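CPU placement demos, how many before it stops being dumb?

Forum: Manipulation and Learning > Data Collection

moonhy_bench
Sep 12, 2024

Hi all, Hwa-young here (mostly a lurker, sorry!). I've been collecting teleop demos of putting a processor into a socket, and I could use some opinions before I burn another week on it. I have 100 so far on a Dell board still in its case, all driven by hand, wrist camera on the whole time. The policy I trained gets near the socket and then kind of wanders. Here's the sort of view it learns from:

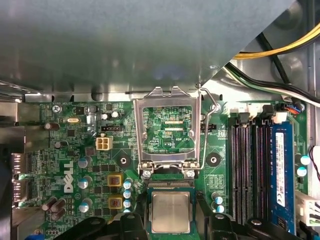 Wrist cam, chip in the fingers, load plate open.

I keep every run that ends with the chip seated and toss the rest. Is that wrong? My labmate says I'm throwing away the good stuff and we've been arguing about it since July.

Trarkard
Your labmate is right. If every demo is a clean one, the thing never sees what to do when it's a little off, so the first time it drifts it has no clue. Keep the fumbles as long as you recover in the same run. I'd toss only the ones where you gave up.

caua_b
Gonna disagree with Trarkard a bit. I kept all my fumbles on a connector job and the policy learned to fumble, lol. It would back off and retry even when it was lined up fine. What helped me was starting on a printed mock-up where I could mess up all day and not care about bent pins.

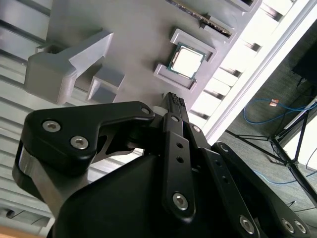

The mock-up got me to the point where my own driving was smooth, and that mattered more than the count. My first batch was garbage because I was still learning the controls. Hwa-young, how many of your 100 are from your first day or two?

moonhy_bench
Uh. A lot of them. Maybe I should go back and watch those before I blame the network. I do have printed-board runs too, but I left them out of training because gray plastic looks nothing like a real board.

Bavness
Put them in! Tag them so you can pull them out later, but the motion is close enough to be worth something. Also, are you starting every run from the same pose? I see this constantly. People park the arm in one spot, hit record, and then wonder why it falls apart two inches over. 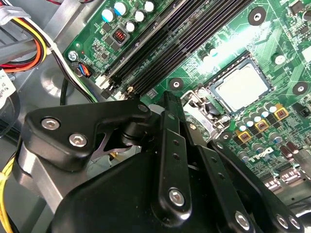 I'd come in from at least 6 start poses, some of them steep and awkward, and turn the case between batches as well. Glare on the board moves when you do that, and it'll mess with you if it's always in the same place in training.

Trarkard
+1 on start poses. Still not sold on caua_b's point, btw. Learning to retry when you're already lined up sounds like a labeling problem to me. Did you trim the pauses?

caua_b
No, I didn't trim anything, fair. I'd still rather have 100 careful runs than 925 sloppy ones.

moonhy_bench
OK, same start pose every time, guilty. I've also been cutting the part of each recording where the arm is off looking at other stuff in the case before I head for the board.

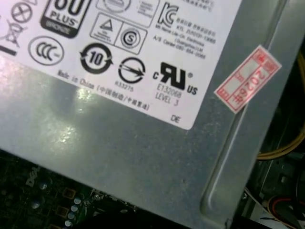 I figured those frames only confuse it, but if I want it to find its way back from a bad spot, I guess it needs to see bad spots? Going to re-record a batch with the approach left in and compare on the same test starts.

Bavness
Leave it in for half and cut it for the other half, then you'll know. And please post the numbers even if they're ugly!

moonhy_bench
Will do. Probably ugly.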